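Roman project – progress report, second period
Prepared by Marjatta Hirvonen for the Plimden fund
March 15, 2018

Since our last report we have gone from 478 recorded demonstrations to 1608, and I'm very happy with how they look! In February we dropped joystick control and moved to hand-guided leader arms, and new operators now get usable recordings on their first day. Most of the new recordings are for the sorting task, where packets of instant noodles go into clear bins by type. Soft packets are hard to grip and slide over each other – good practice for both arms.

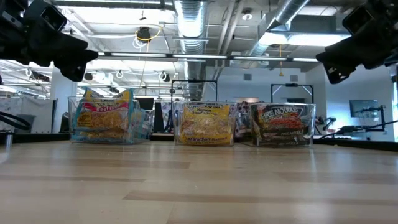

Two-arm sorting task, noodle packets and clear bins 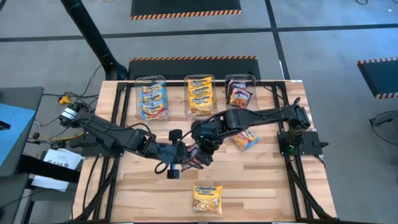 Of the new demonstrations, 516 include a correction by the operator partway through, such as a second try at a grip. We used to throw these out. We now keep them and tag them, and Flekach has changed its training code to read the tags.

The trouble spot is still timing. The right arm lags a little behind the operator's hand when both arms move fast, and people slow down to make up for it. Rolgate is sending new motor drivers, and we'll repeat the lag test once they are fitted.

Spending is on plan apart from fingertips, which wear out sooner than we budgeted for. We'd like to move 1230 euros from travel to spare parts, and would be glad of your answer before the next order goes out.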